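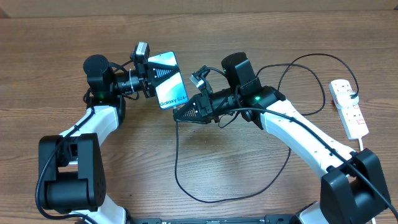
The S24+ on the big table, mid handover.

So I've been putting off sorting out my old phone for months (it was meant to happen in May, and we all know how that went) and this week I finally cleared an evening for it. Tea made, radio on, big table wiped down. I love that table. Light brown planks, lots of grain, and enough room to spread out every cable I own, which sadly I then did.

The phone is a Galaxy S24+ and it's going to my cousin Nayeli, who has been limping along on something with a cracked corner and a battery that gives up by lunch. I promised it to her ages ago. She's been very patient about it, apart from the messages.

First job was the photos. I had 701 of them that weren't saved anywhere else, and I'd like to say they were all precious memories but a good chunk were pictures of parking bays so I could find the car again. There were also 51 screenshots of recipes, of which I have cooked two. The lentil one was lovely! The other one we don't talk about. I kept the lot in the end, just shoved them on the laptop in a folder called SORT ME, where they can wait with the other folder called SORT ME.

Then the boring bits. Signing out of everything, checking the bank app was happily set up on the new phone before I wiped the old one (please do this, I once didn't and spent a whole afternoon on hold), and taking the SIM out. I couldn't find the little pin thing so I used an earring. Worked a treat.

I did the reset last. It gives you a proper warning first and I still sat there with my thumb hovering, wondering what I'd forgotten. Duván says I do the same thing with the front door, going back up to four times to check it's locked. He's not wrong.

Cleaning it was the bit I enjoyed. Slightly damp cloth for the glass, dry one after, and a soft old toothbrush for the speaker holes and round the charging port. The amount of fluff! I don't know what I keep in my coat pockets but it clearly sheds.

For the packing I've dug out a box from Irkby that some candles came in. It's a nice sturdy one and nearly the right size, so with a bit of tissue paper round the sides the phone sits snugly. I've put in a spare charging cable as well, and a note with the password for the streaming thing, seeing as she uses it anyway.

What I haven't done is put any of the other cables away. They've moved to the chair by the window - two of them don't seem to fit anything in this house - and I'm going to have a go at that pile tomorrow after breakfast. If anyone knows what takes a flat plug with a notch on one side, leave me a comment.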